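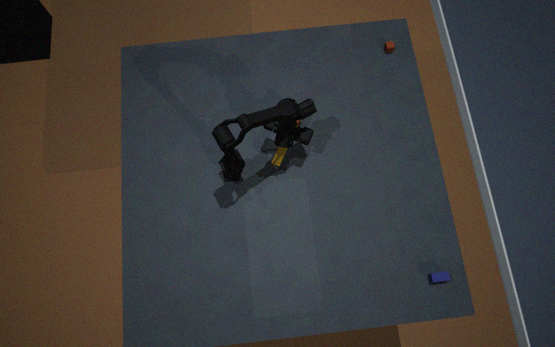
Brerkmont, February

Forum > Grippers and end effectors > Handska two-finger or Karras parallel for small blocks?

kutwood_lab
I'm trying to pick between the Handska and the Karras before we spend money, so I've put both on the same arm in simulation. The test bench is a blue-grey mat with three blocks on it: yellow under the gripper, an orange-red cube up in the far right corner and a small blue one lower right. The yellow one is lying diagonally to see how each gripper copes with a part that isn't square to the arm.

I ran 200 picks each on the yellow block. The Handska dropped 35 and the Karras dropped 45. Same arm, same controller, same grip force. Is that enough of a gap to choose on?

pgorecki
Not on its own. What friction value did you give the fingertips? If you left both on the default you are comparing finger shape and very little else. The Karras ships with a softer pad than the Handska and in my experience that matters more than the shape.

kutwood_lab
Default on both, yes. I'll change it.

wanda_szulc
I'd go further than Przemysław and say sim drop counts are no use for buying a gripper. Contact is the part simulators get wrong most often. We did 577 picks in sim before our last purchase and the real one behaved differently on the first morning. Borrow both and test them on the bench.

pgorecki
Borrowing is fine if you can get them. Handska wanted a deposit from us. I still think sim is worth it for reach and clearance. Look at where the wrist is over that yellow block, the arm goes up from the base, across and then down again. If the Karras body is longer you lose height there and you want to know before it arrives.

wanda_szulc
Reach, yes. I don't disagree on reach. I disagree on counting drops.

tomo_k
Which camera are you using for the block pose, or are you reading it straight from the sim? The arm is putting a big shadow on the mat and half the yellow block is dark. From overhead our detector used to split a block like that in two and give the angle of the bright half.

kutwood_lab
Straight from the sim for these runs. The overhead camera is next. I had planned to turn the shadows off.

tomo_k
Leave them on. Your real bench will have them. Try the orange-red cube first - it's well away from the arm, so you get a clean reading to compare with.

pgorecki
Agree with leaving them on. Also try the blue one with the Handska turned through 90 degrees, it's a longish block and you can grip it either way.

kutwood_lab
Right. Pads set properly, then both grippers again, then the camera with shadows on. Wanda, I've asked for a loan of the Karras as well. No answer yet.

wanda_szulc
Ask for the spare pads with it. They don't send them unless you do.

11 replies | 4 shares

Search this forum... Go

Contact us | Forum rules | Back to top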